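Robot arms on the prep bench, week 4

pundance_lab
We finally got the two-arm cell going at Mirnico and I'm loving it! Wednesday was kitchen tasks, so scoops, cups, a board, the lot. I used to do portion prep by hand and now I set out the items and watch the arms.
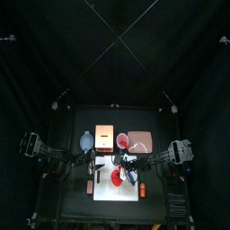
Both arms over the board, bits and bobs lined up behind

leemans77
Looks great, but who does the chopping shifts now? Our place went from prep to "resetting" and people got bored stiff.

pundance_lab
Fair question. Sang Kim and I swap every hour, and I do miss the chat round the bench. But my wrists feel so much better, and I get a say in what we try next. The close-up jobs are my favourites, all those round red slices and getting the fingers lined up over the board. 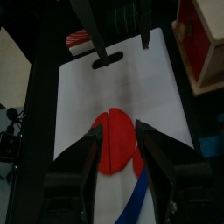 We log 161 runs on a good day and want 300 by November. Lærke keeps the list.

leemans77
300 runs is 300 resets though. That's still wrists!

prisuvura
Disagree, we do more than 700 a week between us and it's nothing like knife work. Do ask for a stool, mind.

pundance_lab
Stool requested, ta!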